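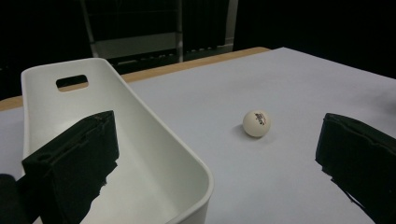

Learning a Ball-to-Basket Task from Handheld Gripper Demonstrations
Final project report, Robotics Laboratory Course, Clildale Institute of Technology
Project group Dubey

Summary

This report covers the final project of group Dubey in the fall laboratory course. The goal was to train a control policy that picks up a ping-pong ball from a table and places it in a plastic basket, using only demonstrations recorded with a handheld gripper. The group collected 400 demonstrations and tested the resulting policy on the Zekico arm in the course laboratory. The policy completed 79 percent of the test trials.

1. Task and materials

The task uses one white ball and one white basket on a pale table covering. This low contrast was chosen on purpose. Earlier course projects worked with brightly colored blocks, and the group wished to find out whether a policy could locate an object mainly from its shading and shadow. The ball also rolls when touched off center, so a poor approach is seldom recovered.

The gripper has two black padded fingers and a camera mounted behind them. The same finger design was fitted to the arm, so that the view during testing would match the view during recording.

2. Data collection

Each demonstration began with the fingers open and ended when they were lifted clear of the basket. The ball and basket were moved before every recording. Group members took turns as operator, and each kept to a slow, steady approach – fast approaches blurred the ball in the camera view during the pilot recordings.

Recordings were checked with the Benosik replay tool. A total of 22 were removed, mostly for lost tracking near the basket wall. The remaining 378 were used for training.

3. Results

The main failure was closing the fingers too early, which pushed the ball away from the gripper. The second was release against the rim of the basket. Rim failures occurred most often when the basket stood close to the left side of the camera view, where the near finger hid part of it.

A second policy was trained on the same data with the images reduced to half size. Its success rate was lower by 10 percentage points. The group believes that the edge of the ball became too faint at that size, but this was not tested separately.

4. Limits and further work

All testing was done under the same overhead light used for recording, and the results should not be assumed to hold under other lighting. The basket was of a single type. Later groups may wish to add a darker table covering as a comparison, and to record demonstrations in which the operator misses the ball and tries again. The present data contain no such attempts, and the policy did not retry after a missed grasp.

The recordings and training settings are stored on the course server under the group name.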